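I've been meaning to write something longer about home robots since August, when my neighbor asked me if it was time to stop looking for a cleaner and wait for a machine. I told him to keep looking for the cleaner.

My own record with these things is short. I have a floor vacuum, a Kairys, which I bought used. It does the hallway and the kitchen well. It does not do the bedroom, where there's a rug with a fringe. In 73 runs I've had to pull it off that fringe more times than I care to admit. I still think it was worth the money.

Arms are a different matter. A floor is flat and the vacuum never has to pick anything up. Clearing a table means dealing with a cup, then a fork, then a wet napkin, and each one needs a different grip. Two arms can share a job that one would fumble, but then they also have to stay out of each other's way.

Small shiny things are where I'd look first if someone wanted to sell me one of these. Polished metal reflects whatever is near it, and a cup that size leaves little room for two sets of fingers.
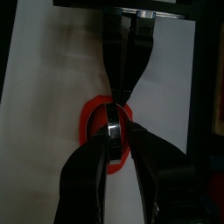
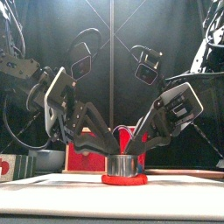 ## What I'd pay for today

Aušra Jankauskaitė, who I used to work with at Virkton, keeps a list of chores she would hand over tomorrow. Unloading the dishwasher is at the top. I'd agree with that one. The dishes are clean, they're in racks, and they go to the same shelves every time. If it takes an hour, fine, I'm at work.

Folding laundry I would leave for later. The demos I've watched mostly use one towel, laid out flat to begin with. My basket doesn't look like that.

On the shop floor it's further along, at least for the dull parts. At Virkton we had an arm that moved caps from a tray to a fixture, and it was good at it as long as the tray was where it should be. When someone bumped the tray, it stopped and waited for a person. We logged 309 stops in the first 2 months, and most of them were the tray.

So my answer to the neighbor stands. I'd buy a dishwasher arm if it cost $2998 and I could return it. For the rest of the house I'll keep doing it by hand, and the vacuum can have the hallway.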